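From: Morag MacAulay
To: kovbridge-hall-users
Subject: Re: Hall chairs, storage and the July bookings

Thanks for this, Szalai. My answers are mixed in with your message.

> The quote from Dekumham for stacking chairs came back at $618 for
> the first lot, delivery included. They say they can hold that price
> until the end of the month. Do we want the grey or the blue?

Grey, please. The blue ones at the library have faded badly on the window side and we get the same afternoon sun. Can you check whether the delivery is to the kerb or to the door? Last time it was the kerb and it took most of a morning to get everything up the ramp.

> We also need to decide how many people we are telling hirers the
> main room will seat. The old form says 100, the sign says 80.

The sign is right. The 100 goes back to before the kitchen was extended and should have come off the form then. I will change the form tonight and send the new one to the list. If you have a stack of the old ones at home, please put them in the recycling.
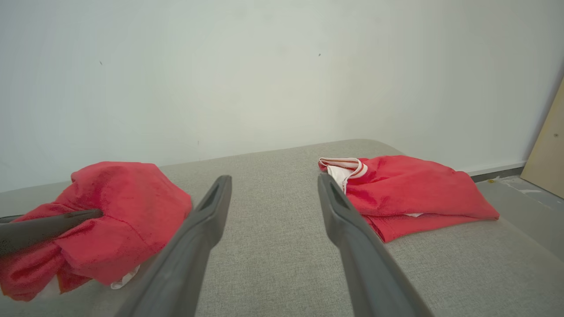
On the upholstered seating, I would still like to keep what we have for another winter. The foam is fine. The quilters and the playgroup both use it and neither has complained. If we get a grant later on we can look at re-covering.

> Prultulness have asked for the small room in July, same hours as
> the choir.

The choir is away for the first 2 weeks of July, so Prultulness can have the small room then at the usual rate. After that they would have to take the earlier slot, finishing by 6 pm. I have written to tell them so and am waiting to hear back.

Two other things. The tap in the accessible toilet is dripping again and I have asked the plumber to quote for a new one, as it has already had three washers. And whoever has the second key to the storage cupboard, could you please drop it back through my letterbox? The trestle tables are in there and I need them for the seedling swap.

Morag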